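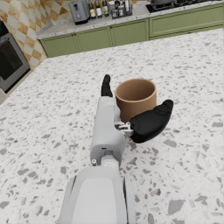
Section 4: Sealing and Caring for Your Terrazzo Countertop
By Eamon Dolan
Last updated: February

Your new Brandulden countertop comes to you ground and polished, but it still needs a coat of sealer before you start cooking on it. Please don't be nervous about this part! It's a pleasant job – put the radio on, open a window – and most people are finished well before lunch.

1. Clear the counter and wipe it down with warm water and a drop of mild dish soap. Rinse it twice and dry it with a soft towel.

2. Shake the bottle of Grullari sealer and pour a little onto a lint-free cloth. Working from the back toward you, spread a thin, even coat.

3. Wait 20 minutes, then buff away whatever is left on the surface.

CAUTION: Don't let the sealer dry into puddles. It leaves a cloudy film that takes a good deal of rubbing to get off.

4. Leave the counter alone overnight, and try a water test in the morning. Stand a cup on a few drops of water, lift it after a while, and look for a dark ring. If you find one, go back to step 2.
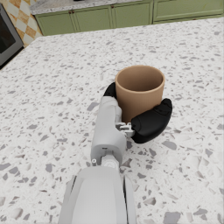 Plain tan cup standing on speckled white terrazzo.

NOTE: Lemon juice, vinegar and wine can all dull the polish, so wipe them up as soon as you spot them. For deeper stains, ask your dealer for poultice powder, part no. 946.

2 comments | 58 shares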